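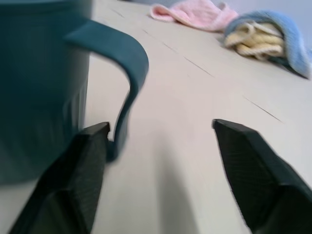 Give me the dumb gripper

By the bench editor | August

I've been arguing with people about hands again. Robot hands, I mean, the five-fingered kind with all the tendons and the little rubber fingertips, the ones that look wonderful on a conference stand when they wave at you. Everybody who visits our bench asks when we're getting one. My answer is that I'd like two more of the grippers we've already got, please, and a better wrist camera, and maybe a week where I don't have to route another cable.

So let me make the case for the plain parallel gripper, two stiff fingers that open and close and do nothing else. I've spent most of the summer with them, and I've come away fonder than I expected to be.

We started out comparing three sets of fingers on the same pair of arms. One was the soft curved set from Ineo, which wraps around things a bit. One was a padded set from Biwott. And the last was the Virmont set, hard black fingers with angled tips, which I'd have bet against on looks alone. They look like something you'd use to pry the back off a phone! I had the order form for more of the soft ones half filled out before we ran a single trial.

We logged 3,057 grasps over the whole comparison. Mugs, towels, toothbrushes, rolls of tape, the usual stuff you can grab from a kitchen and a supply closet. The mug handle got more than its share, 1,543 tries, partly because I kept sending us back to it. I think a mug handle is the best test object there is and I'll fight you on that. It's a thin loop on the side of a big heavy thing. You have to get one finger into or alongside a gap without bumping the body, and if you come in a little crooked, the whole mug turns and now your nice plan is wrong.

The soft fingers were lovely on the mug body and miserable at the handle. They were just too fat at the tip. They'd nudge it, the mug would swing, the arm would follow it around like a dog after a ball. The padded ones did better but the pads crept (we glued them, then we taped them, then I gave up and bought screws). The hard fingers with the pointy ends slid in beside the handle and closed. Boring! I loved it.

Now the fair complaint, and I've heard it from people I respect, is that picking the finger that fits your test is a kind of cheating. A kitchen is full of things that aren't mug handles. Sure. But look at how much of ordinary housework is pinching an edge. A towel is picked up by a fold. A toothbrush is picked up across the handle. A drawer pull, a zipper, the corner of a bag, the loose end of a roll of tape once you've found it (good luck). I could do an embarrassing amount of my morning with two chopsticks and a strong wrist, and I suspect you could too.

The other complaint is that a two-finger gripper can't turn things over in the hand, and this one is true. It can't. If you pick up the toothbrush the wrong way around, you're stuck with it the wrong way around. What you can do is put it down and pick it up again, or pass it to the other arm. I used to think of that as a workaround, and now I think of it as the whole reason to have a second arm. I'd take two arms with cheap grippers over one arm with an expensive hand any day of the week, and the money comes out pretty close once you add in the spare parts.

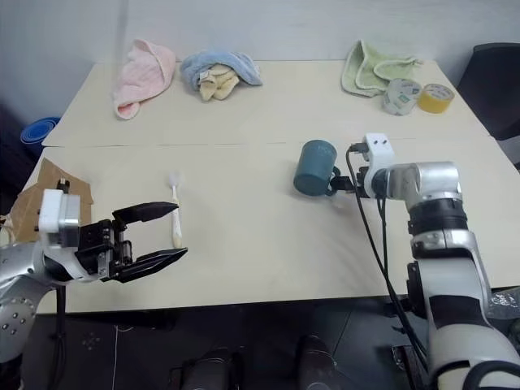 5 min read

Let me talk about the toothbrush for a minute, because it's where my opinion got a dent in it. It's a white brush on a cream tabletop. From the head camera there isn't a lot for the software to hold on to, and the thing is skinny enough that a small error in height means you're either closing on air or driving a finger into the table. Hard fingers don't forgive that. The soft ones would bend and scrape along and come up with the brush anyway, looking pleased with themselves. So if your whole life is flat little objects on a hard table, buy the soft ones and don't let me talk you out of it.

For everybody else, I'd put the money into seeing. We blamed the fingers for a lot early on. Then I sat down one Thursday with the failed handle grasps and went through the wrist video, and 91 of them were plainly the camera's fault. The view from the wrist is great right up until the last bit, when the mug fills half of it and everything smears. You're inches from the handle and you've got a blurry wall of teal to steer by. No hand in the world fixes that. A faster shutter helps, and so does slowing the arm down at the end, which costs you nothing but patience.

We swapped controllers in the middle of all this too, over to a Stelitz box, and 1,424 of the trials were run on it. I know, I know, you're supposed to change one thing at a time. We kept the finger comparison inside each controller, so I'm comfortable with it, but I wouldn't stack the two halves up against each other and neither should you. What I will say for the new box is that it stops when I tell it to stop. The old one liked to finish its thought first.

And cables! I'd trade a good deal of fingertip sensing for a wrist that doesn't have a loop of black cable sticking out of the top of it. Every extra joint and sensor in a hand is another wire coming back down the arm, and every wire is something to snag on a towel or the edge of the table. People compare grippers on a spec sheet and leave this out completely. Ask the vendor how many connectors there are at the wrist, and then ask how long it takes to change one.

I do think the fancy hands will get there. I've shaken one and it had a better grip than my brother-in-law. But the folks I hear from who are setting up a first bench keep asking me which hand to save up for, and some of them are putting off starting until they can afford it. Please don't wait. Get the two-finger thing, get a mug, throw some towels along the back of the table and start failing at the handle. If you've got money left over in the spring, write to me and we can argue about it then. I'm leaving the Virmont fingers on either way, at least until I've worn the tips down.

Last updated: August

Questions or corrections: use the contact form | © The author, all rights reserved | Back to top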